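3.2 Server distance and trial access

Multiplayer shooters with server-side physics are sensitive to the distance between player and data center. We studied this during a free trial of Zerndale, an online team shooter whose publisher, Plirnier, ran no servers on the African continent at the time. Players in the trial were sent to the host with the lowest measured delay, which in most sessions was the Kistbridge site. Matches held up to 12 players, six on each side.

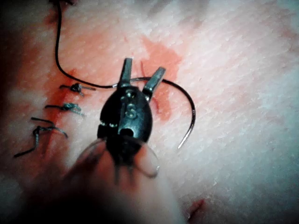 Session logs were collected for 11 days in August. A session was kept if it contained at least one full match and if the client reported its delay at intervals of 5 seconds or less. After this filter, 2938 sessions remained. Sessions in which the player changed hosts between matches were split at the change and treated as separate records.

Figure 4. Median round-trip delay by hour of day, Zerndale trial, local time. Bars show the middle half of sessions.

Delay rose in the evening hours and fell after midnight (Figure 4). The rise was larger on mobile connections than on fixed lines. Match completion followed the same pattern in reverse, but the link was weaker than expected: players with high delay left early more often in their first match and then at nearly the same rate as everyone else. We read this as self-selection, and the later matches should not be taken as a sign that delay has no cost.

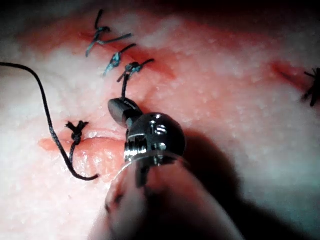

Desta Gebremichael, Kedir Tefera and Benedetta Villa
Revised 10/26/21

3.3 Hit registration

The client draws a hit marker before the server confirms the shot. We call a marker false if no confirmation arrives before the next state update. False markers were rare below the median delay and grew steeply above it. The Hellström correction, which rewinds target positions by the shooter's measured delay, was active in all matches and could not be turned off, so its effect is not separated here. Weapon class was entered as a control in every model.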